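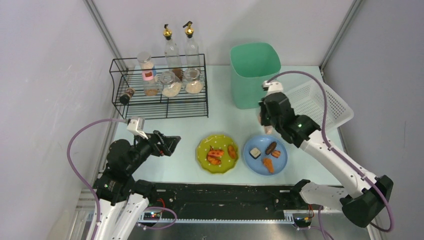 Itilel, 2025-03-31

How Does a Robot Learn to Clear the Table?

Think about how you learned to tie your shoes. Somebody showed you, probably many times, and you tried to copy what their fingers did. Some robots learn in a very similar way! People show them a job over and over, and a computer looks for the patterns in all that showing.

At the Arnix workshop, the job being taught right now is kitchen tidying. You can spot a rack of jars and bottles, two plates with pieces of food on them, a tall green bin and a white basket. There are two robot arms, one on each side, and each one ends in a gripper. A gripper is a robot's hand. It doesn't have five fingers like yours, but it can open, close, and pinch things.

Who is moving the arms?

During the teaching part, a person is. The person sits nearby and holds a pair of smaller arms, called the leader arms. When the person bends a leader arm, the big arm bends too. When the person squeezes, the gripper squeezes. It's a bit like having a shadow made of metal and motors!

All that time, the computer is writing things down. It saves how far every joint is bent, many times each second. It also saves what the cameras see. Look near the wrists of the arms and you'll find a white mount on each one. Those are camera mounts, and a purple cable runs away from each of them. A wrist camera gets a very close look at whatever the gripper is reaching for.

What is an example?

One try at the job, from start to finish, is called an example. (Grown-ups who work on robots also say "demonstration" or "episode," but it means the same thing.) One example might be: pick up one piece of food from the blue plate, carry it over to the green bin, let go. That's it! Then everything gets set up again and the next example starts.

For the plate job, the team has saved 586 examples so far. That sounds like a lot of snacks to move, and it is. But a robot doesn't know any of the things you already know. It doesn't know that a plate can tip over, or that soft food squishes if you pinch too hard. All of that has to be in the examples.

Why not do it the same way every time?

Good question! Imagine you only ever practiced catching a ball thrown from one spot. You'd be great at that one throw and confused by all the others. A learning computer has the same trouble. If the plate is always in the same place, the robot may learn to reach for that place, even when the plate has moved.

So the team mixes things up. They slide the plates around. They swap the food for pieces with other shapes and colors, maybe a squarish one, then a long bumpy one. They turn the basket. After every 4 examples, something on the table has to change. That's a workshop rule.

What about mistakes?

They happen all the time. Food gets dropped, and grippers close on nothing but air. Some of these tries are thrown out. Others are kept, if the person went back and fixed the problem, so the robot can learn how to fix it too. Last September the team went through one big batch and took out 82 examples in which the gripper had bumped a jar.

When does the robot get a turn?

Once there are enough examples, they go into a learning program. The one at the workshop is called Flerex, and it needs 2 days to work through everything. Then the leader arms are put away and the robot tries alone. Its first tries can be slow and wobbly. The team watches where it gets stuck, and then they go back and record more examples of exactly that part.

Try it yourself

Ask a friend to close their eyes. Guide their hand to pick up a spoon and put it in a cup. Do it five times, then let them try without you. Now move the cup and see what happens!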